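Wirico Press to Publish New History of Regional Dance Bands and the Fiddle Tune

Rerstead, 11 July 2020

Wirico Press will publish "Two Steps Back: Dance Bands and the Fiddle Tune," a new book by music historian Merle Fairweather, in December. The book follows the small working bands that played dance halls, grange suppers and county fairs from the end of the 1920s to the early years of television, and looks at how their tunes passed into commercial country music.

Fairweather spent much of her research time with the Upadhyay Collection, a private archive of 615 home and radio recordings now kept in Rerstead. Many of the discs were cut at local stations and have never been issued. She compared them with printed tune books, union pay sheets and letters from players and their families.

"The histories mostly follow the singers, and the singers deserve it," said Fairweather. "But a dance band might play four hours a night and sing for 20 minutes of it. I wanted to write about the rest of the evening."

The book gives long chapters to twin fiddling, to the arrival of the electric steel guitar and to polka and schottische tunes that were renamed and sold as hillbilly records. One chapter deals with immigrant musicians who worked under stage names. Another covers the women who played piano and bass in family bands and were often left off the labels.

"Merle listens first and then goes to the paperwork," said Mamta Pal, senior editor at Wirico Press. "She prints her sources in full, including the ones that disagree with her."
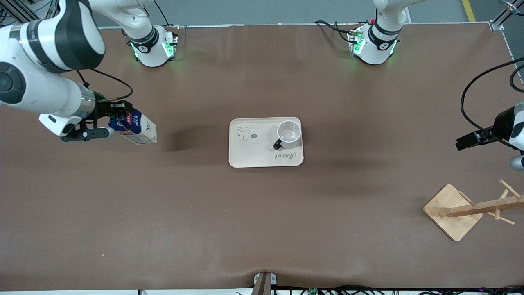

Companion recordings

A set of two compact discs will be released with the book by Orkstead Records. It contains transfers from the Upadhyay Collection made by audio engineer Selim Işık, with track notes by Fairweather. Surface noise has been reduced only where it covered the melody. The set will be sold separately and will also be available as a download.

Publication details

"Two Steps Back" runs to 592 pages in hardcover, with a discography, an index of tune titles and an index of players. An e-book edition will appear at the same time. Advance copies for reviewers will be sent out in the fall, and requests should name the publication and the expected date of the review.

Fairweather is available for interviews by phone. Stations that wish to air music from the companion set should apply to Girish Kaushik at Orkstead Records for clearance.

Press contact: Pallavi Awasthi, Publicity, Wirico Press, Rerstead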